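Where the family photos ended up

December 18, 2023

My mother kept photos in shoeboxes, and when she wanted to find one she tipped the box out on the bed. I keep mine in folders on a computer, and until this fall I was doing much the same thing. I knew the picture of my daughter on the ferry existed. I could not have told you which disk it was on, or if it was on one at all.

I spent most of the fall fixing this. I work in the evenings and I'm slow, so a quicker person could do it in much less time. I wrote down what I did as I went, mostly for my sister, who has the other half of the family pictures and has been putting off the same job.
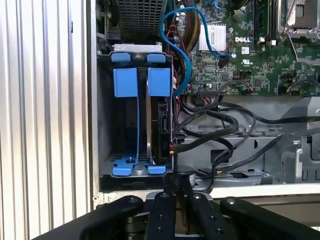
Anneli Honkanen
Writer and part-time bookkeeper, Culdale

The first thing I did was stop buying storage. Every time I had run out of space in the past, I bought another external drive, copied everything over in a hurry and put the old one in the desk. The result was several copies of 2014 and one copy of 2019, on a drive that made a noise.

So before anything else I got all the drives out, along with the old laptop, two phones and a bag of memory cards, and wrote on a strip of masking tape what was on each one. Some of them I had to plug in to find out. One memory card had nothing on it except a parking sign in Handine, which I must have photographed so I could find the car again.

I kept a notebook next to the computer for this part. I tried a spreadsheet first and gave up on it. I was always in the wrong window, and the notebook stayed open at the right page.

What I kept and what I let go

I set a rule that I would not delete anything in the first pass. I broke it within the hour. There are things you know you don't want: receipts, the inside of a pocket, screenshots of bus times. Those went.

After that I did one year at a time. For each year I made a folder, and inside it a folder for each month, and that is all the structure there is. My old folders had names like "Good ones" and "Sort these" and "Culdale misc," and I could no longer remember what I had meant by any of them. A month is a month. If I want my aunt's 80th birthday I know it was in the summer, and that gets me close enough to look.

Yvette Robichaud, who did her own family's pictures a couple of years ago and was the one I kept calling, told me to leave the file names alone. I had been planning to rename everything by hand. She said she had started doing that and stopped at Easter of the first year. I left the names alone.

Duplicates were the worst part. I used a program for the exact copies, and that worked fine, but a program can't tell you which of several nearly identical pictures of a birthday cake you want. I kept the one with the most faces in it. If nobody's eyes were open I kept the one where my father was laughing.

The years from 2008 to 2011 were thin. I had a camera then that ate batteries and I mostly left it at home. I thought I had more from that time, and I looked on every disk twice before I accepted that I didn't. My sister may have some. If you are reading this, Kaisa, please look.

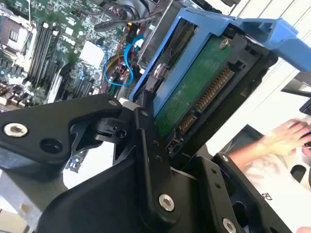
Paper pictures

I had hoped to skip the shoeboxes. Then I opened one to see how bad it was, and some of the prints from the 1970s had stuck to each other, so I decided to do at least the oldest ones.

There is a copy shop on the corner of Samarakoon Street that will scan prints for you. They quoted me $300 for the lot. It was a fair price and I nearly took it. In the end I did them at home on the flatbed scanner I already had, a few at a time, while the radio was on. The quality is good enough. I scanned at a higher setting for anything small, and for the one picture of my grandmother as a girl, where she is the size of a thumbnail at the back of a school group.

A few things I would do the same way again:

Wipe the glass before every sitting. I forgot once and had the same hair across an entire wedding.

Scan the backs. My mother wrote on them, and half of what I know about who these people are comes from her pencil. I saved the back right after the front so they sit side by side in the folder.

Don't peel prints that are stuck. I put the stuck ones in an envelope and I will take them to somebody who knows how. I tried one with my fingernail and lost the corner of a barn.

Put the prints back in the order they came out. I didn't think this mattered, but the box was arranged by house, in the order we lived in them, and I only noticed when I was most of the way through.

I also tried Movura for a month, the app where you upload pictures and relatives can add names to the faces. My cousins liked it. My father could not get past the sign-in page and asked me to print him a list. I printed him a sheet with the faces on it and he filled in the names with a ballpoint pen at the kitchen table, and we got further that way in an afternoon than the app had in weeks. He knew all the dogs too. I have since closed the account, after checking that I had copies of everything the cousins had added.

Where it all lives now

It came to less than I expected. With the junk and the duplicates gone, the whole collection fits in 500 GB with room left over. I had been sure I needed something much larger, and had been pricing it.

I keep 3 copies. One is on the computer, and that is the one I use. One is on an external drive that lives in the hall closet and comes out on the first of the month. The last is on a drive at Yvette's house, in a padded envelope with my name on it, and hers is at mine. We swap when we see each other. It's a long enough drive that it doesn't happen very often, so that copy is always somewhat behind, and I can live with that.

I looked at paying for online backup as well and I may still do it. The thing that put me off was the first upload. Our connection is slow in that direction, and the estimate on the screen was in weeks. I'll think about it again when the new line comes up our road, which has been promised for some time.

Testing the copies is the part I used to leave out. Now when I bring the closet drive out I open a few pictures from it, from different years, and look at them properly. It takes a few minutes. Years ago I had a drive that listed every file perfectly and would not open a single one, and I had been adding to it faithfully.

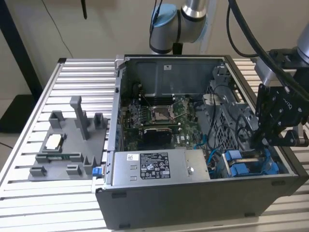
Anneli Honkanen

Some people wrote to me after I mentioned this project last time, and the most common question was where to start if you only have an evening. I would start with your phone. Those are the pictures most people have just the one copy of, and they are also the easiest to move. Plug it in, copy everything to the computer, then copy that folder to something else. Sorting can wait until after.

The other question was about video. I haven't dealt with video. I have a box of small tapes and no machine that plays them, and I am treating that as a separate job. If anyone near Culdale has a working player they would lend me for a week or two, I'd be glad to hear about it, and I'd bring it back clean.

I've also been asked if I made an album. I'm making one now, for my father. It has 12 pages and I've chosen most of the pictures. He wants the one with the barn, missing corner and all, and he wants it on a page by itself. The ferry picture is going in as well. It was on the old laptop, in a folder called "Sort these."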